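Plier un tout petit pull rayé sans qu'il se déforme ?

Meenakshi Joshi
Bonjour à tous ! Je me suis lancée dans le tri des mini-tricots et j'adore ça -- toutes ces couleurs, quel bonheur ! Seul souci : mes piles s'écroulent. Vous pliez comment ?

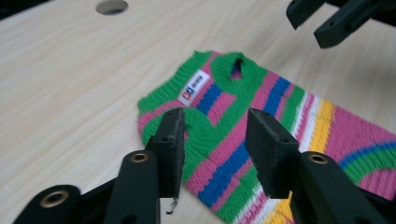

Pour l'instant je plie en deux, puis encore en deux, et le col finit toujours en boule. Avec des côtes vertes à l'encolure et aux ouvertures, ça fait vite de l'épaisseur ! Je laisse l'étiquette blanche près du col vers le dessus, pratique pour s'y retrouver. Faut-il rouler ?

Jodgate
Surtout pas de cintre, la maille s'allonge ! Pose le pull bien à plat, lisse-le avec la paume, rabats les côtés vers le milieu, puis remonte le bas jusqu'au col.

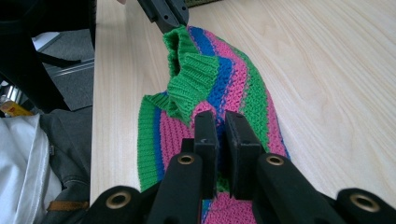
Ensuite tu ranges debout dans un tiroir, comme des livres. J'ai tout refait comme ça en août et je suis ravie -- on voit chaque rayure d'un coup d'œil !

Plito362
Moi je roule. Ça tient très bien dans une boîte à chaussures.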